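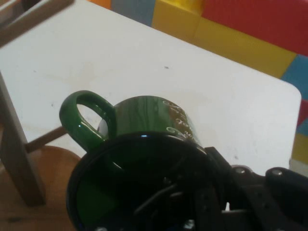 The green mug at the table station, with the gripper at its rim.

Our July visit to the Flolum lab in Fellach was meant to be a tour of a working tidying robot. Most of it ended up being about a fault, and I found that part more useful than the rest.

The arm picks up household things from a low white table and moves them to a shelf. Jianguo Zou, who runs the test room, told us it had done 726 picks since the last gripper change. Soft toys and boxes give it little trouble. Mugs do. During the morning run it closed on a mug, reported a good grasp and lifted with nothing in its fingers. Then it carried that nothing to the shelf and opened its hand over it.

Zou showed us the log. The gripper decides it is holding something when the motor current passes a set limit. One finger had been rubbing against its own bracket, and the drag alone was enough to pass the limit. The software had no second check.

The safety side worried our group more. After a false grasp the arm moves at its loaded speed, 80 mm per second near the table, but on the way back it speeds up to 600. A visitor had stepped over the floor line at Ernulach, the partner site, during one of these returns. The stop button was pressed in time and no one was hurt.

Both sites now run every move at 60 until the finger is replaced and a camera check is added after each lift. The new part comes from Jiang and had not arrived when we left. We were asked to stay behind the line and to keep bags off the floor. Parking is behind the building, and the side door is locked after 4 p.m.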